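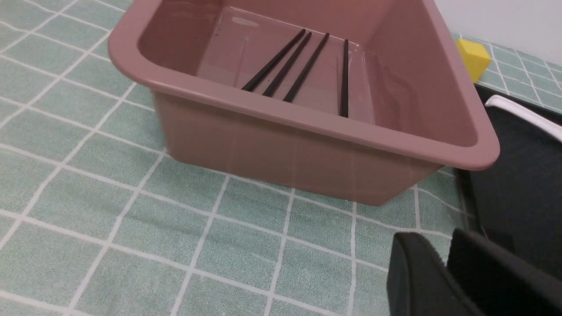
Pink basin, green cloth, four chopsticks in a little water.

September, nearly midnight

I finally heard the whole Femelum record, start to finish, with the lights off! Eleven tracks, and I'd only known the two that get played on the radio in Josville. The fourth one has this long organ part that just keeps climbing, and right when you think the drums are coming in they don't, and then they do, a full verse later. I played it three times in a row and then texted Thijs Van Damme in all caps.

He wrote back that they're playing Stornum next month – 252 seats, and 82 were left when he looked. I bought two before I'd even asked Oluf. Oluf Bech will come, he always comes, though he'll tell me the first album was better (it was good! it was not this good). 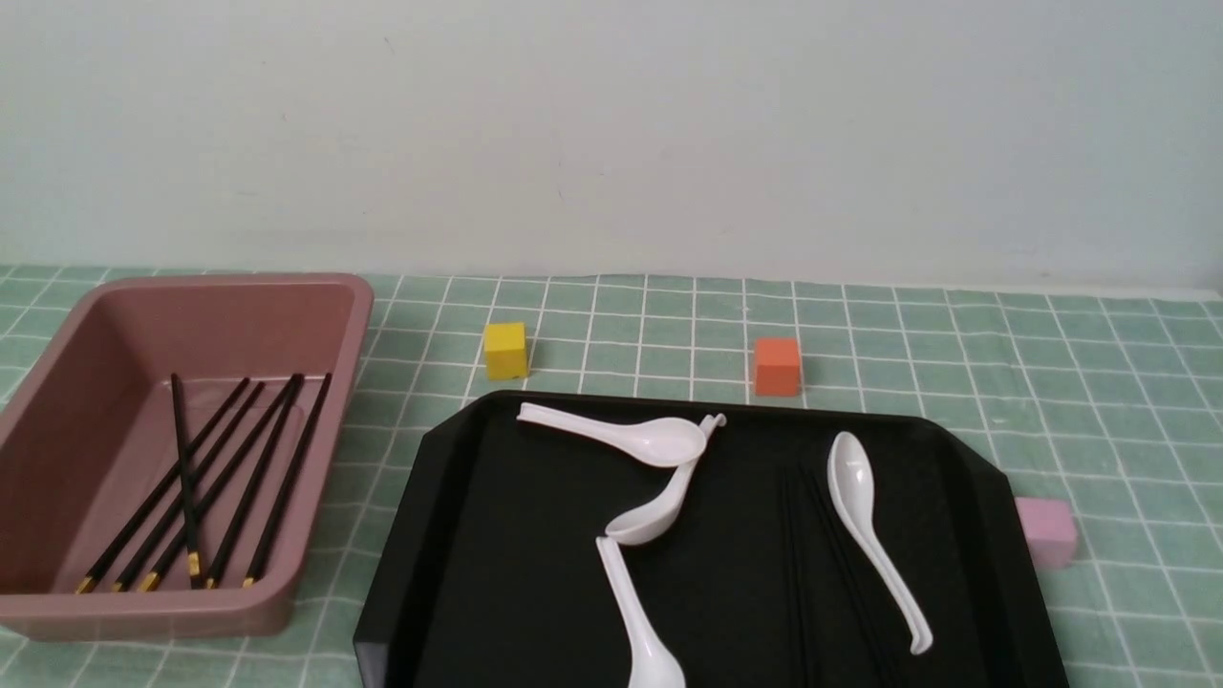 The table again, chopsticks in the pink bin.

Ásgeirsdóttir is opening for them. I only know one song of hers, the slow one with the handclaps, and I've been humming it wrong for a year because I had the chorus starting on the second beat. Listened properly tonight and fixed that.

Made a playlist for the drive, too long already. I keep moving the organ song to the top, then back to the end so we'll hit it coming over the bridge. I think it stays at the end. Must ask Thijs what time doors open, and find my good earplugs.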